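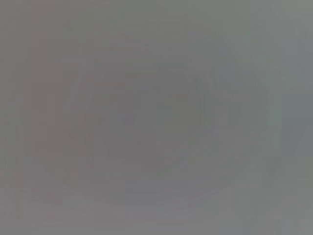 By Filipa Louro

I have had the Pretow kitchen helper on my counter since May, and enough neighbors have asked about it that I thought I'd put my tips in one place. It's a single arm with a gripper and a small camera at the wrist, and you rent it from Calthorpe for $50 a month (the first 10 days are free, so do try it before you promise anybody anything!).

Start it on dull jobs. Mine stirs oatmeal, moves cups from the rack to the shelf and wipes the counter – slowly, mind you, so put the radio on. Soft sponges suit it better than dishcloths, which bunch up and get dragged along.

Give the camera lens a wipe with a dry cotton cloth every morning. Steam and cooking grease settle on everything in my kitchen, and I'd keep paper towels well away from it. If the view on your tablet comes up gray and blurry, stop the job and look at the arm itself before you carry on.

Keep four inches clear on either side, and put your good glasses somewhere else. My brother-in-law Joaquim still thinks the rent is too high, and for a small household he may be right. I'm keeping mine through the canning season, at least.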